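Chapter 4
Pivots, Links, and Brackets

What this chapter covers

Most of the parts a race car crew handles between rounds are small. They hold something in place, or they carry a push or a pull from one spot to another. The brake pedal, the throttle linkage, the shifter arm, the wheelie bar mounts, and the four-link brackets on the rear axle housing all belong to this group. They get less attention than the engine, and they end a lot of race days.

After working through the chapter you should be able to:

Name the main parts of a simple linkage and trace the load through it.
Work out the ratio of a lever from two measurements.
Tell single shear from double shear and say which is stronger.
Find places on a bracket where metal can be removed, and places where it can't.
Fill out a linkage inspection sheet.

Key terms

Bell crank. Clevis. Double shear. Edge distance. Free play. Gusset. Jam nut. Lever ratio. Lightening hole. Load path. Misalignment spacer. Pivot. Rod end. Single shear. Stress riser.

Before you start

You will need the torque tables from Chapter 2 and the section on tubing and plate from Chapter 3. If you skipped the part on bending loads, go back and read it now. Section 4.5 will make little sense without it.

4.1 A lost weekend at Woltutdale

Gunārs Hunt ran a rear-engine dragster for the Drurkex shop at Woltutdale one February. The car had been consistent in testing. On its first qualifying pass it left straight, moved toward the center line past the sixty-foot mark, and Hunt lifted. The crew checked tire pressures, found them even, and sent the car out again. It did the same thing, a little earlier in the run.

The crew spent the evening on the tires and the clutch. In the morning Satish Vashisht, the crew member in charge of the chassis, put a pry bar against the right lower four-link bar and found that the front bracket moved. A crack had started at a hole in the bracket plate and had run most of the way to the edge. The bolt was tight. The rod end was in good shape. The plate between them had almost given up.

The hole was not a bolt hole. It had been drilled over the winter to save weight. The original bracket weighed 456 grams, and the drilling had taken off 39 of them. The person who did the work had placed the largest hole close to the bolt, where there was the most flat metal to drill, and had left the inside of the hole rough.

We will come back to this bracket several times. As you read, ask where the load entered it, where the load left it, and what was in between.

4.2 The load path

A load path is the route a force takes through a set of parts. When the driver steps on the brake pedal, the force goes from the foot to the pedal pad, down the pedal arm, through the pivot and the pushrod, and into the master cylinder. The master cylinder pushes back. Its mount pushes on the firewall or the frame tube, and so does the pedal pivot. Every part in that chain has to carry its share.

To trace a load path, begin at the place where the force is applied and touch each part in turn. Use your finger on the real car when you can. Stop at each joint and ask three questions. What is pushing on this part? What is it pushing on? Which way would it move if the next part were missing?

Students often skip the return side of the path. A throttle pedal that works well with the engine off can act differently under power if the cable housing is clamped to something that moves. The inner cable and the housing carry equal and opposite loads, and a weak clamp on the housing has the same effect as a stretched cable. The pedal goes to the floor and the throttle does not open all the way.

4.3 Levers and ratios

A lever turns on a pivot. The lever ratio is the distance from the pivot to the point where force is applied, divided by the distance from the pivot to the point where force is delivered.

Take a brake pedal with the pad 12 inches from the pivot and the pushrod 2 inches from the pivot. The ratio is 12 divided by 2, or 6 to 1. Fifty pounds at the pad becomes 300 pounds at the pushrod, ignoring friction. The pad must also move six inches for every inch the pushrod moves.

Measure at a right angle to the direction of the force. On a pedal that hangs at a steep angle, the distance along the arm is longer than the distance you want. If the lever swings through a wide arc, its ratio changes as it moves. Shops sometimes use this on purpose. The secondary throttle arms on the Bisht manifold used in the lab exercises are set so that the plates open slowly at first and faster near the end of the travel.

A bell crank is a lever with its two arms at an angle to each other. It changes the direction of a push as well as its size. Because both arms load the pivot, the bolt in a bell crank often sees more force than either rod. Add the two rod forces as vectors, using the method in Appendix A, before you pick a bolt.

4.4 Pivots and fasteners in shear

A bolt used as a pivot is loaded across its length. If it is supported on one side only, it is in single shear, and it also bends. If it passes through a plate on each side of the moving part, it is in double shear. The load is then split between two cross sections of the bolt, and the bending is much smaller.

Suspension links should be in double shear wherever there is room for a second plate. Light control linkages, such as a throttle rod, may be in single shear if the rod end is held with a large washer that keeps it from coming off when the ball wears.

The unthreaded part of the bolt, called the shank, should fill the hole all the way through the plates. Threads in a plate wear the hole, and they put the smallest part of the bolt where the load is. Choose the bolt by grip length and trim the extra with washers under the nut.

Keep jam nuts tight on rod ends. A loose jam nut lets the threads work back and forth, and the wear usually stays hidden until the rod end is taken out. Paint a stripe across the nut and the rod after tightening. A broken stripe can be seen from several feet away, even by someone in a hurry.

4.5 Taking weight out of a bracket

A flat plate loaded in bending carries most of the load near its two outer edges. The middle carries less. This is the same idea you met with tubing in Chapter 3, and it explains why lightening holes are usually placed along the center of a plate.

Three rules are used throughout this book:

Leave at least two bolt diameters from the center of any bolt hole to the nearest edge. The edge of a lightening hole counts as an edge.
Round every inside corner. A sharp corner is a stress riser, and a crack will often begin there.
Finish the inside of each hole smooth, with the burrs removed from both faces.

Now look again at the Drurkex bracket. Its large hole broke the first rule and its rough wall broke the third. The replacement was cut from the same thickness of plate, with two smaller holes along the middle and a gusset on the back. It came out heavier than the drilled one. The crew checked it after each pass for the rest of the season and found no cracks.

Any cutout has to be judged with the joints around it. A plate with a hole in a quiet area may be as good as a solid one in service. The same hole moved an inch toward a bolt can ruin it. Mark the joints on the plate first, draw the edge distance around each one with a compass, and see how much room is left.

4.6 The inspection sheet

The sheet at the back of this chapter is dated 4 September 2020 and replaces the one in the first edition. It lists 18 joints on the Dedo training chassis. Work from front to back, one side at a time. At each joint, record the free play, the condition of the plate, the state of the stripe, and your initials. Don't write "OK" in the free play column. Write the reading from the dial indicator, even when it is zero.

Free play in one joint may be too small to feel. In a linkage with several joints it adds up, and the driver feels the total. If a pedal or lever has dead travel before anything happens, take readings at every joint before replacing parts.

Warm-up exercise

Set a lever, a plate bracket, and a bell crank on the bench. Sketch each one from the side. Mark every pivot with a small circle and every place where force goes in or out with an arrow. Shade the areas where you would leave the metal alone. Keep the sketches; they will be used again at the end of Section 4.5 and in the lab.

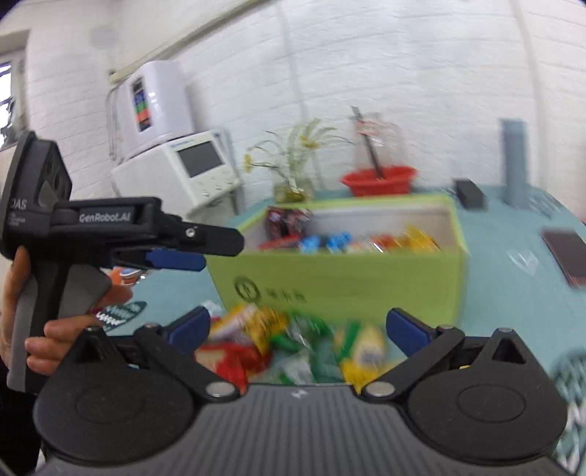 Reading a linkage gets easier with practice on many kinds of hardware, and it doesn't all have to come from a car. Pick something with moving arms and visible joints, and study it before you reach for a wrench. On the black gripper nearest the camera, two arms angle up from round housings at the lower corners, and each arm has a small triangular cutout in its upper plate with a rivet at one tip of the triangle. Draw one of these arms as a simple outline, put in the cutout and the rivet, and apply the rules from Section 4.5 to your drawing. Note which distances you would have to measure on the real part before you could say whether the rules are met. Then do the same for one bracket on the training chassis, and bring both drawings to the first lab session.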